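My day at the Urdale robotics open house

I'd been meaning to go to the Urdale open house for years, and on May 10, 2025 I finally got on the early bus and went. I write motion planning code for a living (boring stuff, warehouse carts mostly), so I skipped the keynote and went straight to the Niridine room at the end of the hall, where their software people had a two-armed robot working on a peg board. I ended up staying there most of the morning!
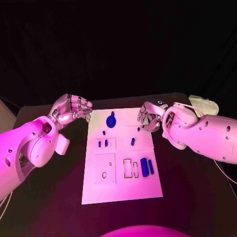
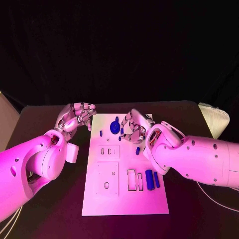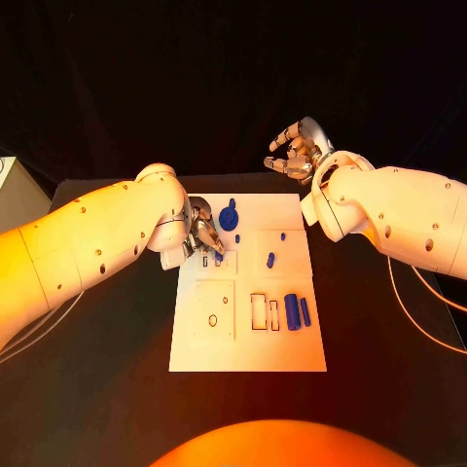
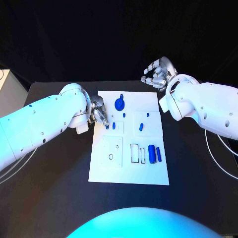

Two arms, one white board and a lot of small blue parts in the Niridine room. The lighting was pink for the first two and had changed by the others.

What I wanted to see was the software, and they were very open about it. The whole thing runs on a task planner they call Kuusisto. It keeps a list of parts and the places they could go, picks the next pair, and hands that off to a motion planner, which works out both arms at once. I asked why they bother planning the idle arm too, and the engineer at the screen pulled up a replay where they hadn't. The elbow of the waiting arm sat right in the path of the working one, and the planner just kept giving up. Now the second arm gets parked in a loose hover with a cost on how far it has to travel to be useful again. Simple, and I'm stealing it.

Perception was the part I knew least about going in. They fit a pose for the board first and then look for each part relative to that, so a bump to the table costs them one re-fit and they're back in business. The colored lights are there on purpose — they train the part detector on 2,000 rendered boards under every tint they could come up with, and then they run the real one under as many as they can to see what breaks. White board, blue parts, pink light... I'd have expected a mess. According to the engineer the color hardly matters to it by now, and shadows from the fingers are what hurts. When a hand is right on top of a small peg the detector loses it, so the planner has to remember where the peg was and trust the finger joints from there on in.

That hand-off is where most of their 21 open bugs live, apparently. I got to see the list! One of them was titled "thumb is optimistic" and I laughed out loud in a quiet room.

The last stretch of an insertion is run by a separate controller. The planner stops above the slot, the controller takes over with a small search pattern, and a force limit decides when to quit and try again. They log everything in a tool called Zasari, which puts the joint data, the camera view and the planner's decisions on one timeline you can scrub through. I'd have paid the entry fee for Zasari alone (entry was free, but still). We do the same job at work with three windows and a spreadsheet, and I sat there dragging the slider back and forth like a kid.

I did ask for a success rate and got a number for the easy cylinders only, 96 percent over their last batch. For the little pegs they wouldn't say, and I liked them better for it.

A few practical notes if you're thinking of going. The Niridine room only lets in 8 people at a time, so go early. The coffee by the front desk is bad and the stand out by the bus stop is good. Wear layers, that end of the building is freezing. There's a smaller evening session in November, mostly talks, and they said the Kuusisto people will be doing one on replanning after a dropped part. I've already put in for the day off.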